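Chapter 13
Visiting a working lab

Before you read: what would you ask to see first?

Open day at Rasis, Clekalbridge, one morning in April. 103 visitors booked, two demo rooms, not enough chairs. Chrysoula Panagiotou ran the second room and kept her talk short. Cloth is hard, she said. It sags, it folds where you dont want it. Key terms for this chapter: grip, slack, two-arm task. Look them up now, you will need them by page 835.
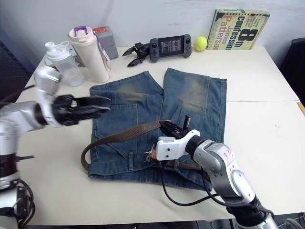 Slack is the main idea in this chapter. A stiff part goes where the gripper goes; a soft one mostly doesnt. Take the woven belt on the jeans: black fingers have hold of one end, and the rest still runs in a long loop accross the denim. Keep it in mind for section 2.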